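Thursday, March 4, 2021

Home late again, and my wrists are sore in that funny way they get after a whole day of squeezing the hand gripper, but I want to get this down before I sleep because I have been chewing on it since lunch. We are still on the bag task for Rolumine, the one where the liner has to go over the container, and I have come to love it a little, the way you love a dog that won't come when it's called. Everything else on our list is stiff and keeps its shape. A trash bag never gives you the same shape two times running, and I think that is why the people at Cirnell wanted it in the set from the start.

The question this week is what the policy should learn from. Until now we only kept demonstrations that started with the bag spread out flat, all the way through to the end, and I had a feeling (just a feeling, I wrote as much in here last July) that it would do better if we also began some from the middle, with the plastic already over the thing and hanging any old way. So I have been recording both kinds at the wooden table, turn and turn about.
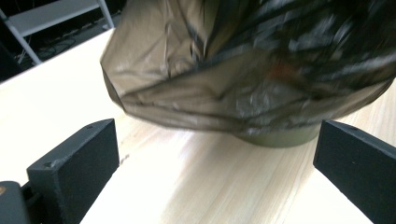 The bag over its container, with a bit of the olive base showing.
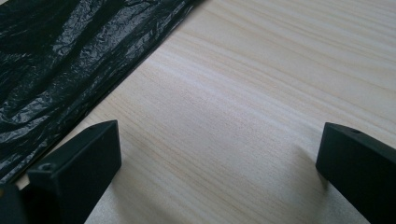
We have 599 flat starts now and 346 of the middle kind, which is lopsided, and I know it. I trained on the flat ones alone first, then on everything together, and ran each of them 17 times on the Deschamps arm with the same checklist beside me. The mixed one was kinder to watch. When it lost hold of the hem it went back and looked for it again, and the old one would just carry on closing its fingers on air, poor thing, as if all was well.

Of course the mixed one also had more to learn from, so I can't say yet whether it is the middle starts that did it or plain old quantity. I ought to cut the big set down to match and train it over again, and I will, though it means tying up the good computer all weekend and I have already been greedy with it. I wrote to Fosstead tonight to ask for Saturday and promised to have my things cleared off by supper.

Another thing to remember: the shine. Glossy plastic under those lights comes out as white streaks, and I keep wondering how much of the edge the policy can really find in that. I might try a few with the blinds down tomorrow, if I can bear to sort through my notes first. And buy more bags, the roll is nearly done.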